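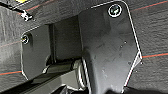

The new site rules for the handling arms start in June, and I was asked to explain them in simple words. Rule one is about the gripper check at the start of each shift. Look at the flat plates first, and put a finger on each screw head, the one near the corner of the large plate and the one on the smaller plate to the left. Dusty smudges can be wiped off with a dry cloth. A loose screw goes in the Skavaro log, and the arm stays off until Vernon Desjardins has signed.

Rule two is the grease interval, now every 1000 cycles. At Pelletier they still use 1090, so please read the sheet of your own site. 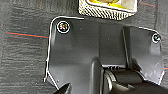
The bracket with its two screws, and the small ribbed teeth to keep clean.

Rule three is for mixed boxes. Light kitchen items such as colanders are picked one at a time, at no more than 40 per cent grip force — this is the Suvaso setting called "soft".

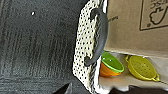 Box walls and labels

Many of our questions last month were about cardboard. The finger may come down beside a wall, but it must not push on it, and torn pieces are taken out by hand with the arm stopped. A scrap with frayed edges, like the one at the foot of the printed panel, is enough reason to stop. Keep the small square code on the cardboard free of tape as well.

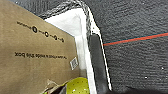 Training for rule three is given by Tyson Desjardins in the Skallex room, and 29 colleagues have put their names down already. He will spend most of the hour on finger position. When the pad stands against a white rim, with a perforated object close beside it, he wants you to slow the arm before any sideways move. Bring your own safety glasses — the spare ones are all scratched.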